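Shelf bins warping after dishwasher, which plastic holds up?
Posted by Pendo Nyanda

I store dry goods in small plastic bins and wash them between refills. After 2 cycles the long sides bow inward and the lids no longer seat. Water heater is set normally. Is this the material or the rack position?

Joscha Sperling
Check the resin code on the base. Code 5 is polypropylene and tolerates a normal cycle on the top rack. Code 6 is polystyrene and softens well below that. Turn off heated dry in either case. 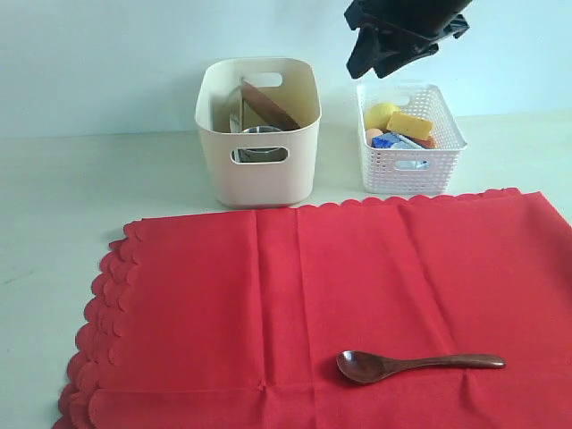
Bowing on the long sides only usually points to uneven wall thickness. Ribbed or perforated walls move less than a plain flat panel of the same gauge.

Dilek Öztürkmen
just handwash them. I had Flonex ones and they went the same way

Halima Mwakalinga
Polypropylene melts near 320 F, so it is creep under load. Don't wedge bins between the tines.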